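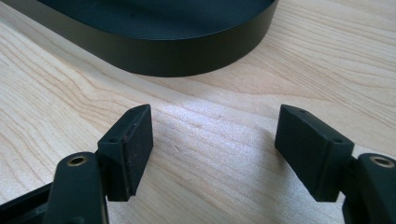 Holztische pflegen: Flecken, Ränder, Kratzer

Die meisten Schäden an Tischplatten entstehen durch Kleinigkeiten. Ein Glas ohne Untersetzer, ein Schlüsselbund, ein Topf, der nur kurz abgestellt wird. Vieles davon lässt sich mit einfachen Mitteln beheben, wenn man weiß, ob die Platte geölt oder lackiert ist.

Geölt oder lackiert?

Einen Tropfen Wasser auf eine unauffällige Stelle geben und zehn Minuten warten. Bleibt der Tropfen stehen und ist das Holz darunter unverändert, ist die Platte meist lackiert oder frisch geölt. Wird die Stelle dunkler, zieht das Wasser ein, und die Platte braucht Öl. Bei hellem Holz sieht man das gut, bei dunklem hilft eine Lampe von der Seite.

Tägliche Reinigung

Ein feuchtes, gut ausgewrungenes Baumwolltuch genügt. Immer in Richtung der Maserung wischen und mit einem trockenen Tuch nachgehen. Mikrofasertücher nehme ich für geölte Flächen nicht mehr, sie machen die Oberfläche mit der Zeit stumpf. Glasreiniger und Scheuermilch gehören nicht auf Holz.

Weiße Ränder

Weiße Ringe sind Feuchtigkeit, die in der obersten Schicht sitzt. Auf lackierten Platten ein trockenes Baumwolltuch auflegen und mit dem Bügeleisen auf niedriger Stufe kurz darübergehen, dann nachsehen und bei Bedarf wiederholen. Ohne Dampf! Auf geöltem Holz reicht oft ein wenig Möbelöl, das man einreibt und über Nacht wirken lässt.

Dunkle Flecken

Schwarze oder graue Flecken in Eiche kommen fast immer von Metall und Wasser, etwa von einer Konservendose auf der nassen Platte. Zitronensaft hilft bei frischen Stellen. Ältere Flecken muss man abschleifen.

Ständer und Tabletts auf dem Tisch

Was dauerhaft auf der Platte steht, sollte man gelegentlich anheben und versetzen. Darunter bleibt helles Holz heller als der Rest, und nach einem Sommer am Fenster zeichnet sich die Form ab. Das gilt für Obstschalen ebenso wie für Ständer aus Metall. 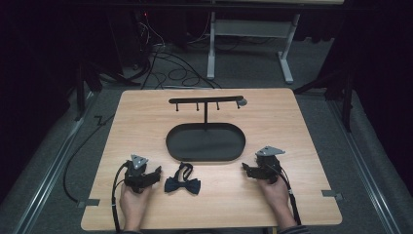 Filzgleiter kosten wenig und halten lange, müssen aber ersetzt werden, sobald sich Krümel oder Sand darin festsetzen – sonst wirken sie wie Schleifpapier. Elínborg Hafþórsson klebt stattdessen dünnen Kork unter ihre Sachen. Der lässt sich mit der Schere zuschneiden und feucht abwischen.

Kleine Kratzer

Feine Kratzer in geöltem Holz mit Schleifvlies und etwas Öl ausreiben, immer mit der Faser. Druckstellen gehen oft zurück, wenn man ein feuchtes Tuch auflegt und das Bügeleisen kurz daraufsetzt. Die Faser quillt auf. Danach gut trocknen lassen und nachölen.

Nachölen

Zweimal im Jahr ist für einen Esstisch richtig, bei uns meist im August und nach den Feiertagen. Die Platte mit 240er Papier anschleifen, Staub absaugen, Öl dünn auftragen. Nach 10 Minuten den Überschuss mit einem Lappen abnehmen. Was stehen bleibt, wird klebrig. Über Nacht ruhen lassen, in der ersten Woche nur trocken wischen.

Ölgetränkte Lappen können sich selbst entzünden. Draußen flach ausgebreitet trocknen lassen oder in einem Schraubglas mit Wasser aufbewahren, bis sie entsorgt werden.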